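Our Visit to the Open Day at Nultesstead

In December the children from Hawthorne school visited Nultesstead. It is a place where people teach robots to help at home. Trinidad Lacson met us at the door and gave a sticker to each child.

How does a robot learn to tidy up?

A robot does not know what a trash bin is. Somebody must show it, many times. So a person takes a gripper in the hand and does the housework with it. The gripper has two jaws, like the beak of a big bird, and a camera looks down between them. Later the computer studies what the camera saw.

Trinidad told us that one small job can need more than 179 tries. That is a lot of tidying!

The tips of the jaws have blue pads. With the jaws wide open, you can look between them and find the round bin on the kitchen floor, with crumpled bags inside. A crumpled bag is hard for a robot – it has a new shape every time.

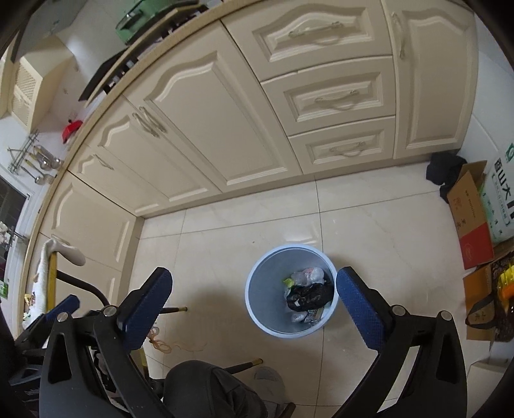
Can children try it?

Yes, if you are 8 or older. Barrett Castellanos, our teacher, tried first and dropped a sponge on his shoe. Then we went in pairs. You squeeze slowly, you lift, and you open the jaws over the box. My tip is to keep your elbow close to your body.

New words

Gripper: the hand of a robot.
Jaw: the part of a gripper that closes on a thing – a gripper can have two of them, or more.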